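Progress report to the Turunen Fund: Harnholm–Jallberg border dialogue

3 shares · 0 comments

The second round of talks between the two district delegations closed in April. Both sides agreed to a third round and to keep the same chair, Hanne Oksanen. The grazing question is settled in draft. Fishing rights on the upper lake are not, and the Jallberg side has asked for time to consult its council.

Heikki Jääskeläinen and Yolanda Villanueva drafted the joint text, which now runs to 37 clauses. All but 2 have been accepted by both delegations. The open ones cover patrol boats and the wording on past claims – Vilho Sjöberg is working on these with the legal advisers.

Public meetings were held on both sides of the line, with over 600 people attending. Most questions were about crossing permits and school transport. A summary has gone to both delegations.

Spending is within budget. Interpreting cost more than planned, and we ask to move 3000 euros from the print line to cover it. The request form is attached.

Delegates stayed at the Testeron guest house again, and we would like to book it for the third round.
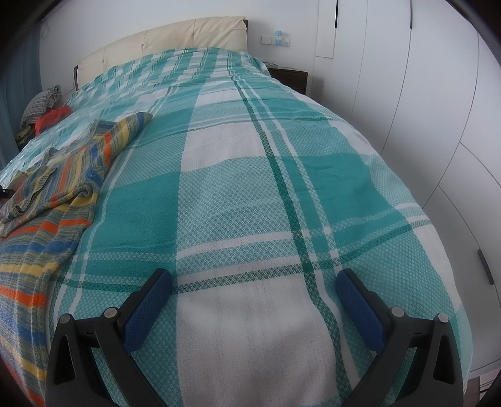
Next steps

Kaede Ichikawa will send the revised clauses to both sides and confirm dates with the chair. Our next report will follow the third round.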